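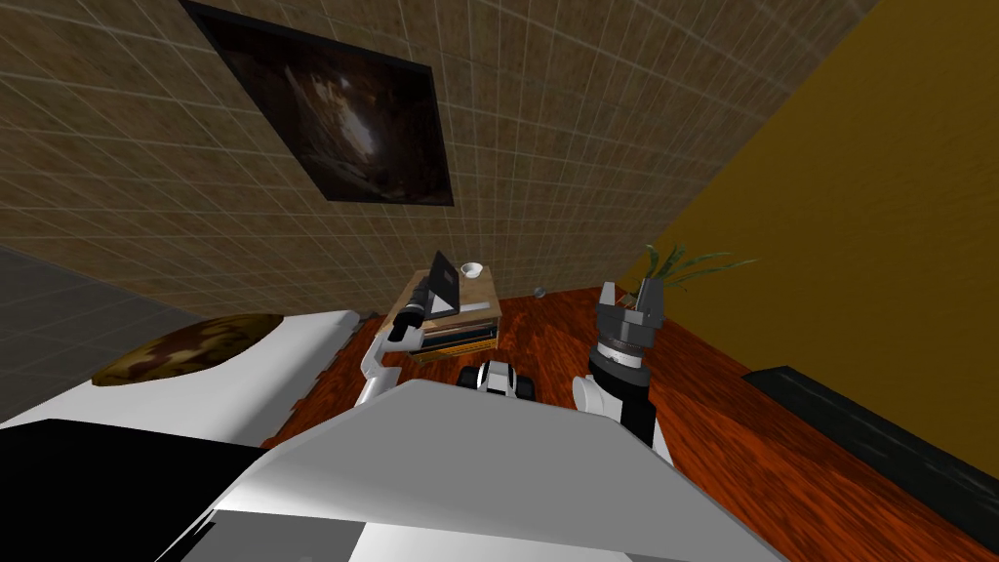

Meriem_B wonders whether anyone still shows a robot a task by physically pushing the arms about, or whether we've all gone over to remote control. Her vote is for hands on the arm, every time, as you feel the weight of the thing.

lobo_h
Fair enough on real hardware, but you can't grab hold of a simulated arm! I've been driving the two-armed one in the bedroom scene with a pair of hand controllers since June and I love it. 1,382 demos saved so far, and the little side table with the laptop and cup on it is still my favourite place to practise. You have to come in slowly with the left arm or you clip the books.

Meriem_B
1,382 by remote control, and how many would you keep?

lobo_h
1,000, give or take my mood on the day. I bin anything where I dithered.

naveenk
Don't bin the dithering ones! A robot that has only seen perfect reaches has no idea what to do when it ends up a bit off. My Zosingate runs got much better once I left the wobbles in.

lobo_h
Wobbles yes, but two minutes of me hunting for the right angle? Not convinced. What I do keep is the wrist view next to the head view, and I play both back before I decide. 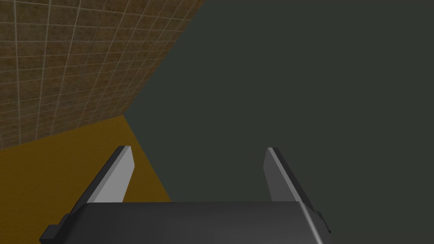

With the fingers open like that I can judge the gap far better than from up by the head, and my grasps are cleaner for it. The price is that you lose the room completely when you get close to something big.

Sumathi M
Same trouble on mine. I put the head view large and the wrist view small in the corner, then swap them with a foot pedal. Best thing I've added all year!!

naveenk
Foot pedal is brilliant, stealing that. Which one?

Sumathi M
An old one from a sewing machine, wired up on a Tuesday night. Bit stiff.

Meriem_B
Still think you'd all learn more from an hour of moving a real elbow by hand. But I'll try the pedal.

lobo_h
Come round and I'll hand you the controllers. Bring your own tea, mine's awful.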